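Bench inspection, refurbished desktops — Takness workshop, October round

I went through bench 3 this time with a cup of tea and no hurry, so the comments run longer than the boxes really need. Please add your own underneath if you see something I missed!

**Before opening the case**

- [x] Power cord unplugged and hung on the hook. *Good, and the hook is finally at a height everyone can reach.*
- [x] Power button held down once after unplugging. *Done on every tower I watched.*
- [ ] Wrist strap clipped to bare metal. *The strap on this bench is tired — the clip slides off if you so much as look at it. Two new ones are on the Bozsik order.*

**With the side panel off**

- [x] Tower lying flat and steady on the rails, with no rocking when pressed at the corners.
- [x] Label on the power supply facing up and readable.
- [x] Memory slots and expansion brackets checked for dust and bent metal.
- [ ] Loose wires tucked away from the drive bay. *A small thing, but a pinched wire is a miserable fault to chase, so do take the extra minute.*

The blue plastic drive carriers deserve a gentle hand, especially on the older machines where the rails have gone a bit brittle.

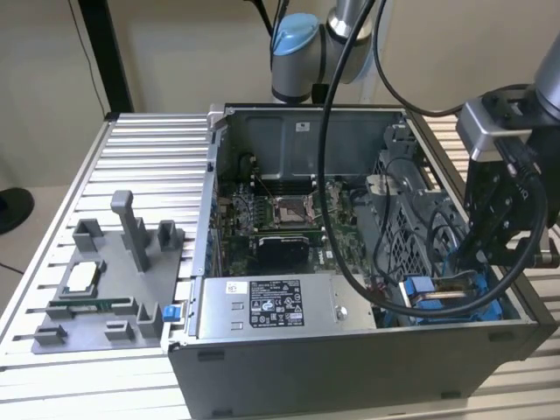 Can the power supply be opened to clean out the dust?

Leave its cover on, please, even when the cord has been out all day, as the parts inside can hold a charge. Blow through the vents with short puffs of air, and if it still looks clogged, put it on the Puten shelf for replacement.

**Closing up**

- [x] Screws back in the tray, none left inside the case.
- [x] Panel slides home without forcing.
- [ ] Tag signed and dated. *Of the 22 tags in the box, 2 had no initials. Lovely handwriting on the rest, though!*

Next look at this bench is in November, once the new straps have come in.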